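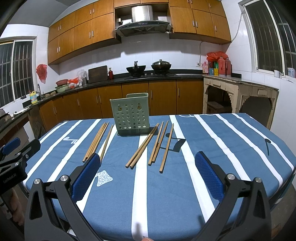 ## Fludville's noodle night is moving to the old feed store

So the news I've been sitting on since November is finally out — the monthly noodle night is leaving the church basement and going into the old feed store on the Porkthorpe road. I got the word from Ruan Mahlangu, who has run the thing from the start and who picked up the keys this morning.

If you've been lately you know why. The basement is supposed to hold a lot fewer people than we've been cramming down there, and last month the line went up the stairs and out past the parking lot. Ruan says they served over 300 bowls and ran out of broth before 9. I got one of the last ones (sorry to the family behind me!).

The feed store has a real loading door, so the big pots can come straight in off the truck, and there's a sink that works. What it doesn't have is heat. The Shezi family, who own the building, are letting the supper use it free through spring, but a heater has to be bought before the first night and the wiring on the back wall needs looking at. The whole bill comes to $2000. There's a jar on the counter at Ploscombe Hardware and I'm told it's filling up nicely, mostly with ones.

Bowls will still be $5, kids eat free, and you can still bring your own bowl and chopsticks if you don't like the throwaway kind. I've been bringing mine for years and I'd say half my table does now. Doors open at 5 like always. The pork broth is staying, the mushroom one is staying, and Ruan is trying out a cold sesame noodle that I have already had two helpings of in his kitchen — it's very good, heavy on the garlic.

Parking is on the gravel side only, please, and leave the gate by the scales open. If you can lend folding chairs, drop them off any afternoon before the supper with your name taped underneath. Last year I lost two and I'd still like them back.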